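Romance novels have given up on the middle

I read 25 romances last year, most of them borrowed from the branch library in Atville, and I could tell you how nearly all of them began. The openings were good. The endings were mostly fine as well. Ask me what went on between page 90 and page 232 and I would struggle, and I don't think my memory is to blame.

The genre has become very skilled at the set-up. Two people are thrown together by a will, a wedding or a leaking roof, and by the end of chapter three we know what each of them is afraid of. Then the writer has to fill the months in which they fall in love, and too often those months are skipped. There is a line break, the leaves have turned, and we are told they have been seeing each other every evening. I wanted to be there for some of those evenings.

My favourite of the year was Grusstead, a slow book set in a village of the same name. The couple spend 134 pages doing up a kitchen. They argue over handles. He sands a door she has already sanded. There is no kiss until they have finished the floor, and by then I had put off my tea to keep reading. A friend who borrowed my copy said nothing happened in it. I thought everything did, only at the pace it happens to most people. 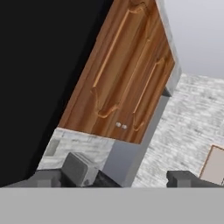 Cabinet door in dark-streaked wood grain, computer render.

The usual defence is that readers want things to move. I am sure some do, and a short book has its place on a train. But moving along and leaving things out are different jobs. When Jisum, the other one I keep recommending, jumps ahead by a whole winter, it has already given us two long chapters of the pair being snowed in and getting on each other's nerves. We can guess the rest because we have seen enough to guess from.

The other trouble with a thin middle is that it ruins the break-up. Most romances still have one, somewhere past the three-quarter mark, and it is meant to hurt. It can't hurt much if all I know of the relationship is that it took place. I have read any number of tearful scenes in hallways and car parks and felt only that these two should ring each other.

I would happily swap the epilogue for it. Nearly every book now has one, with a baby or a proposal or both, set a year or so on. Take those 15 pages and put them back in the middle. Let the couple do a food shop. Let one of them be ill and dull for a weekend while the other reads to them badly.

I have started another one this April, and the pair have just been stuck in a lift. I am hoping for a long repair.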